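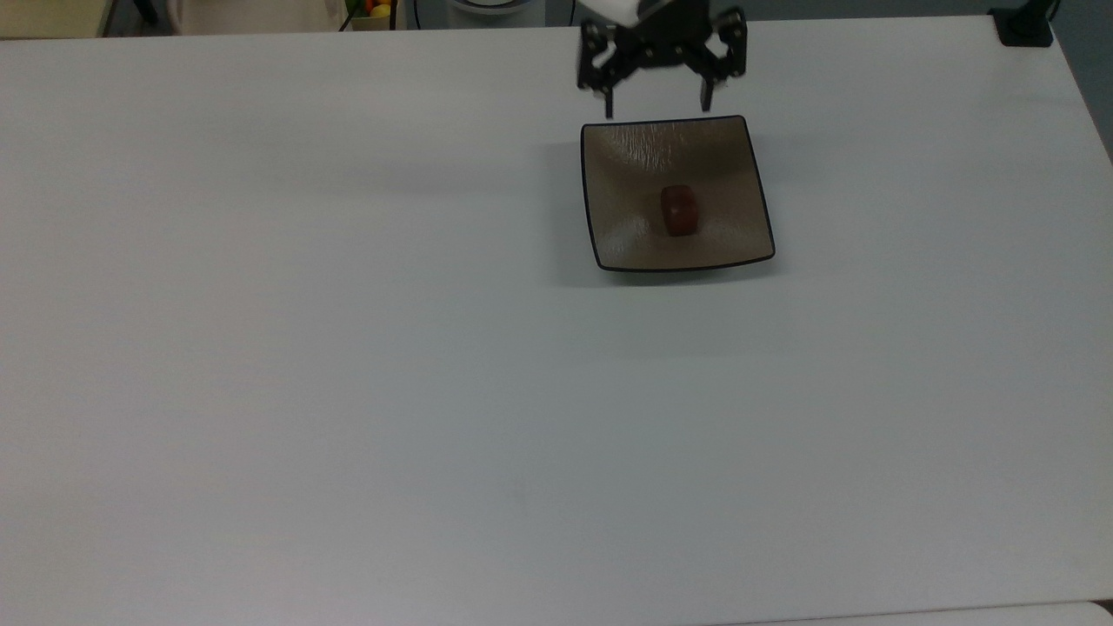
Gripper over the white table, fingers open.

Testers wanted for the Wolier motor board

We are looking for people to try out a small motor control board before we order the first full batch. The board is called the Wolier. It drives two DC motors or one stepper, takes its commands over serial or I2C, and fits on top of the usual hobby microcontroller boards. It has been through three versions on our own benches in Jorkham and we now want it on other people's.

There are 76 boards to give out. They come assembled apart from the screw terminals and the header pins, which you will need to solder yourself. The boards are yours to keep.

Who we want to hear from

You should have built at least one thing with a motor in it and written the code for it, or changed someone else's code enough to understand it. Small vehicles, camera sliders, model railway turntables, curtain openers, plotters and pumps would all be useful. We have plenty of people signed up with two-wheeled line followers already, so if that is your project you may have to wait for a later round.

School and college clubs can apply as one tester. Give us one contact, please, and tell us how many people will be using the board.

You will need:
a soldering iron and a multimeter
a power supply or battery pack between 6 and 18 volts
a computer that can run the normal programming tools for your board
roughly 3 hours a week for five weeks

An oscilloscope is handy but we don't expect you to have one.

What you would be doing

In the first week you solder the board, run the check sketch and send us the text it prints. After that you fit it to your own project and use it as you like. We ask for a short report at the end of each week – what you ran, what supply you used, how warm the driver chip got if you can measure it, and anything in the library or the instructions that was wrong or hard to follow. A few lines will do. If the board fails, stop and write to us before you try to repair it, as we may want it back in the state it failed in. We pay the postage.

We are most interested in the current limit. Version two cut out too early with some geared motors, and the new sense resistor was chosen to fix that. The serial speed is set to 9600 out of the box and can be changed in the library.

There is one soak test that not everybody has to do. It starts and stops the motor 3000 times and logs any resets. Please only sign up for it if you can leave the set-up running while you are in the room. Testers who finish it will get a Hirkov encoder module as well.

What we can't offer

This is unpaid. We can't supply motors, and we can't post boards outside the UK and Ireland in this round. The schematic is not public yet, so we ask testers not to post it before the boards go on sale. You are free to write about your own project and to show photos of the board in it.

How to apply

Fill in the form on the Cuypers project page, under Board Testing. Describe your project in no more than 300 words and list the motors you plan to use, with part numbers if you have them. Links to earlier builds are welcome. If you applied in October for the version two boards and didn't get one, you don't need to fill in the form again – just reply to the email you had from us and say you are still interested.

Posted November 18, 2019. The form stays open until all the boards have been given out.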